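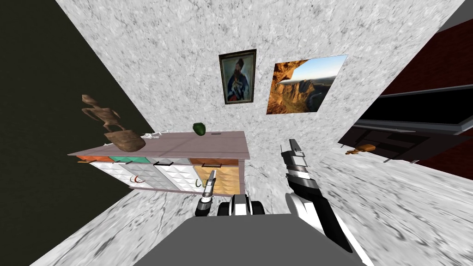
I went to the Clornent open day on 15th October with low expectations and a sandwich. The sandwich was the right call, because the café at the Brodport site shut before lunch.

The pitch on the poster was "household robots, working today". What you get first is a row of folding chairs and a big monitor. The robot they've named Sibiya lives in a simulator, and most of what it does, it does there. To be fair to them, that was on the second page of the handout. I'd only read the first.

Zinhle Mokgethi ran our session, and she was good – dry, quick, no music. She told us the software had been through 4,000 practice runs since June. I asked how many of those had gone well and she said it depended on the task. I wrote that down and put a question mark next to it.

## The room

They had it up on the monitor the whole time, mostly from the robot's own point of view, so everything leans and you end up tipping your head like a dog. White marble floor, marble on the back wall too, a portrait and a canyon photo hanging over a low cabinet. I've never been in a house like it. My own cabinets are beige and one of them doesn't close.

The colours are deliberate, apparently. Orange drawer, teal drawer, and so on along the front, and Zinhle said the finishes get shuffled between runs so the software can't just memorise one kitchen or lounge. Fair enough. I'd be more impressed if they shuffled in some mail, a phone charger and a cat.

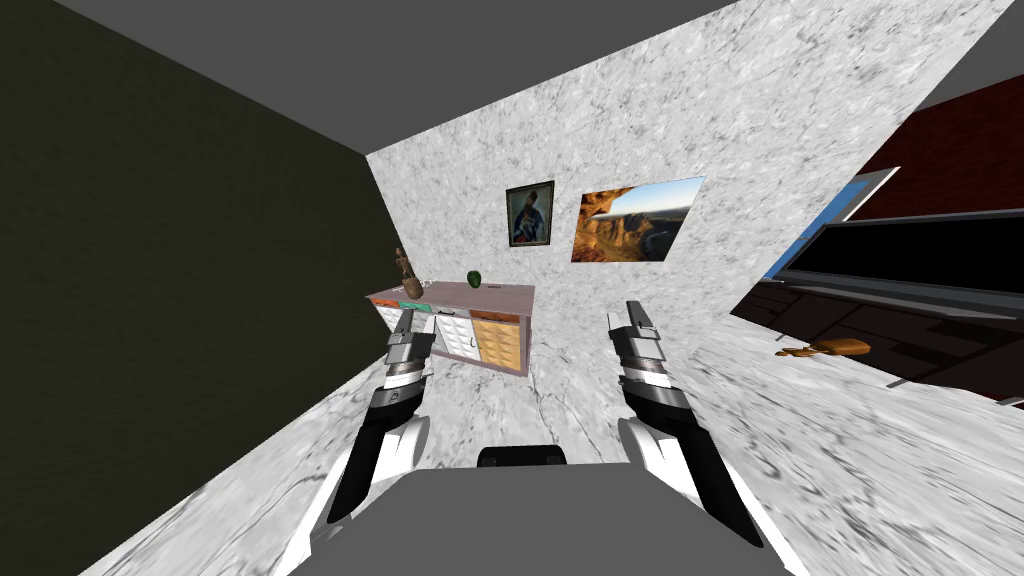 ## The close-up view

Partway through they switched to a view from right down at the gripper. A man behind me asked how the thing knows where it is when all it's got is a bit of canyon and a lot of marble between its fingers. Unathi Du Plessis, the engineer at the keyboard, said it has the wider view as well and puts the two together. He asked what happens if the wider view is blocked. She said, "Then it does worse," and I liked her for that.
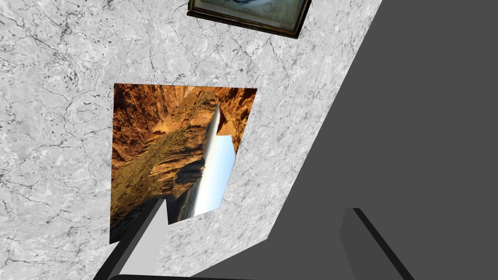 ## What I asked

I had 3 questions written on the back of the handout and got through all of them.

- **When does it leave the simulator?** Next year, on a test bench, with a partner called Jumton. No month given.
- **Does what it learns in there carry over?** Some of it. Unathi talked for a while about friction and soft things. Socks sound like a real problem.
- **What will it cost?** Smiles all round.

My trouble is with the word "working". Everything in that room sits still and has a tidy shape, and there's plenty of clear floor. The two arms hang open in front of a cabinet with hardly anything on it, and we're asked to picture our own homes.
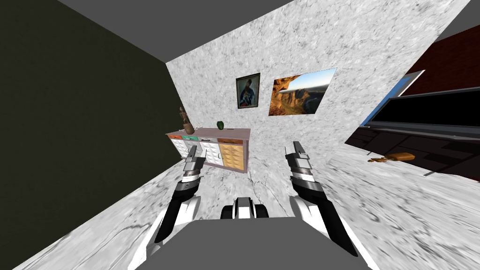
I did try. My hallway is narrower than that robot's shoulders, I'd guess, and the floor usually has boots on it.

Still, I stayed to the end, and so did most of the 17 people who'd signed in. Zinhle took every question, including a long one about dishwashers that wasn't a question. If they'd called it "research you can watch" I'd have walked out quite happy. I've put my name down for the bench demo and I'll bring a sock.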